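Notebooks > Shop floor > Handling and grippers > Pad condition rule

Wednesday, August 21, 2019

Spent most of the day on the pad rule for the hand grippers. Bench by the window, white sheet down, overhead light on. Writing this up while I still remember why I changed things.

Background for whoever reads this later. The gripper sheet we have been working from dates from 2009 and was written for the old Aebischer jaws, which had molded rubber faces glued in at the factory. It says "replace pads when worn" and leaves it there. Fine for a molded face, because it goes smooth and you see it. With a covering over a block the block can be in good shape while the covering is coming off it, and the sheet has no line for that. In June we had three people look at the same gripper and got a pass, a fail and a "watch it". So the rule needs words that two people read the same way.

What I want the rule to cover:

- the covering on each inner face (lifted edges, tears, flaps, bulges)
- bare scuffs and scratches on the pad face
- the screw holes on the top of each pad block
- the bushings in the arms
- anything stuck to or trailing from a finger

The order matters a little. I did the bushings first in the old routine and kept forgetting to come back to the faces. Faces first from now on.

How to check, as of today:

1. Clear the sheet. Wipe it down. A pale plain surface is required, not optional, since dark fingers against the gray bench mat hide a lifted edge.

2. Open the jaws with nothing in them and hold them over the sheet. Look at both inner faces before touching either one. If you press a flap back down first you will talk yourself into a pass.
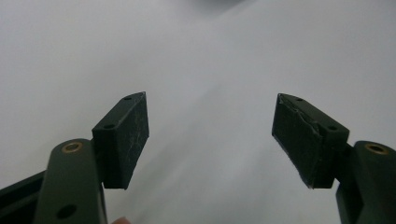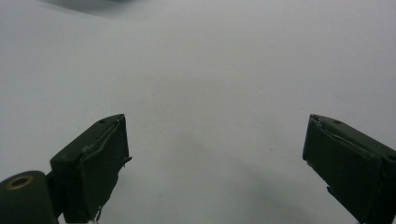
3. Score each face separately. 0 is clean, 1 is scuffed with the covering flat, 2 is an edge lifted or frayed, 3 is torn or peeling. The gripper takes the score of its worse face. Averaging the two was in the first draft and I took it out. The right face in the first picture is a clear 3, with the layer torn and curled back along a jagged edge, and the left face beside it does not look as bad. An average would have let that gripper through.

4. Turn the gripper or move your head and look again. A loose edge can be plain from one side and hard to find from another. In the second picture the flap on the left finger stands out from the side, and you also get the creases in the wrapping. I would call that a 2 from this view alone. Two views minimum, and the higher score goes on the card.

5. Look at the screw holes on the top faces. Clean and round is what you want. Write down a chewed edge even if the pad feels tight.

6. Look at the brass bushings. The ring should sit evenly in its hole. Do not push on it with a screwdriver (old habit here, please drop it).

7. Loose bits. Tabs, threads, scraps of tape. Anything that sticks out past the face gets trimmed or the covering gets replaced. Anything that has come away goes in the bin before the next session.

What the scores mean:

0 or 1 - use it.
2 - finish the session, re-cover before the next one.
3 - stop. Tag it and take it out of use.

Went back and forth on 2. The strict reading is that any lifted edge is a stop, and the Plarkovel handling guide we borrowed some wording from goes that way. My trouble with it is that people will quit reporting lifted edges if every one costs them the afternoon. I would sooner have the reports. Leaving it as written until we have more cards to look at.

Also settled: re-cover both faces at the same time, even if only one scored. Mismatched faces grip differently and then you are chasing a problem that has nothing to do with the part.

Covering stock. The Burnero roll is the one to use. The other roll in the drawer has no label and should not go on anything until we know what it is. Cut square, no overlap at the corners - overlap is where I expect lifting to start, though I have not tested that properly.

Interval is still open. I put 2000 cycles in the draft as a placeholder and it is only that. Checking at the start of each session is the part I am sure of. The cycle count can be a second trigger once the counter on the Clikatside fixture is reading right.

To do:

- print the score card, one side only, with room for two views
- pull the 2009 sheet off the wall when the new one goes up
- ask second shift to score the same grippers cold, without seeing my numbers
- sample photos for scores 0 and 1, same white sheet, same light
- find out what the unlabeled roll is
- rule number: 23 is free in the binder, taking that

Left to write: the paragraph on storage. Jaws open or closed overnight? The old sheet says closed. I want open so the faces are not pressed together, but I have not checked what that does to the linkage.

Shop notebook, internal use | Questions: leave a note in the binder | Back to top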